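Minutes, gripper fault meeting, 10 May 2019
Taken by Siv Engebretsen, so blame me for the tone

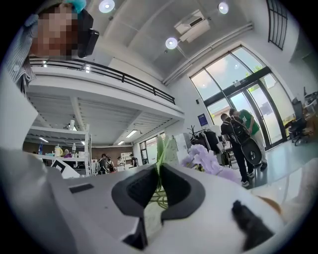

Present

Antigoni Sfakianakis (chair), Welington Frota, Achilleas Tsolakis, Ebony Ngata, me. Apologies from the Ocampo office, who asked for a copy of these.

Minutes of the February meeting

Agreed, once I fixed the spelling of Bandetti (one n, two t's, I know, I know). Matters arising went into item 1 anyway.

1. The pinch on unit 2

Welington took us through it. He was doing stem pickups with the hand-held gripper from the Skirker kit, and at pickup 1932 the fingers closed on the bundle and kept on closing. He let go of the trigger and they stayed shut. He then reached in with his left hand to work the stems free, the fingers let go and snapped closed again, and he got the tip of his index finger caught. Bruised nail, no broken skin. He went back to work after lunch, which Antigoni was not thrilled about, and she said so!

I asked if he'd hit the stop first. He hadn't. He said it didn't feel like the kind of thing you stop for, it felt like a stapler jam, and I have to admit I'd have done the same.

2. What the log says

Achilleas pulled the log. The grip command dropped out when Welington released the trigger, so the software did its part. The motor current stayed high anyway. He thinks the return spring is sticking and the Kolar driver board retries the close when it sees the fingers move a little. He's fairly sure about the spring and a lot less sure about the board. Ebony wanted to know why the retry exists at all (good question) and Achilleas said it was put in for slippery leaves and we all forgot about it.

Unit 1 has done 2707 pickups with no trouble, but it has the older spring. We talked for a long time about whether that proves anything and did not settle it.

3. Inspection interval

The sheet says look at the springs every 1000 pickups. Unit 2 was due at 1000 and the box is blank. Welington thinks it was checked and just not written down, Ebony thinks it wasn't checked. Left at that. Antigoni wants initials in the box from now on, not a tick.

4. Actions

Unit 2 stays off and tagged until the spring is swapped. Achilleas.
Retry turned off on both units. Achilleas again, sorry.
Ask Bandetti whether the new springs came from a different batch. Me.
Card by the bench: stop button before fingers, every time. Ebony, who has nicer handwriting than the rest of us.
Injury form. Welington, by tomorrow please!

5. Any other business

Ebony asked for a second stop button on the other side of the bench. Antigoni will see what's left in the budget.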